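Chapter 4
Gathering Examples

Suppose you want a robot to take an old desktop computer apart. You could write out every motion by hand, but you'd be at it for years, and the first bent bracket would throw the whole plan off. So we show the robot instead! A person guides the arm through the job, the cameras and joint sensors record everything, and we save the result as one example. Do that again and again and you have a training set.

The project we follow in this chapter, Skundgate, began in May with 16 examples of a single task. By the end it had 2,122.

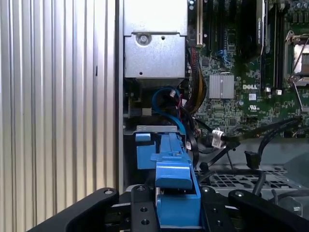
What makes an example worth keeping? Smooth motion helps, but variety matters far more. A thousand copies of the same perfect reach teach the system one reach. Turn the case a little, change the lighting, start the arm from a new spot, and suddenly every recording has something fresh to offer. Even a fumble can be useful, as long as the person goes on to recover from it (we'll come back to recoveries in Section 4.3, and they're great fun to collect).

We start with how to split a long job into short tasks. Then you'll plan a first session of 175 examples, label them, and decide which ones to throw out.

Key terms: demonstration, episode, label, recovery, training set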